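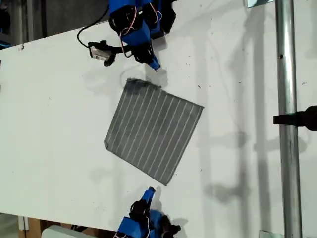 Hard water and cotton, part two

Last October I measured the tap water at the flat and got a total hardness of 41 on the strip scale, which Odette Riviere said was too vague to be useful. She was right. I have since switched to drop titration and repeated the test on seven samples. The spread is small enough to work with.

Calcium reacts with soap and leaves an insoluble film on the fibers. Synthetic detergents suffer less, but minerals still settle in the loops of a terry weave. Absorbency drops first, then the handle goes stiff. Fabric softener hides the stiffness and makes the absorbency worse.

Current procedure

Wash at the normal dose with 100 ml of white vinegar in the rinse compartment. Never mix it with bleach. Line dry, then shake hard – the loops need to stand up again.
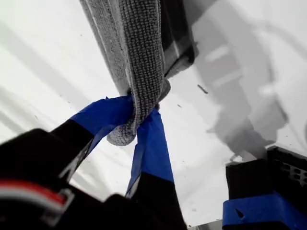
Things I have not tested

Citric acid, mainly. Gaspard Coste uses it and reports no change in color after a year. He also owns a Marchal softener unit, so his results say little about mine. Washing soda is next on the list, once the current box of detergent runs out.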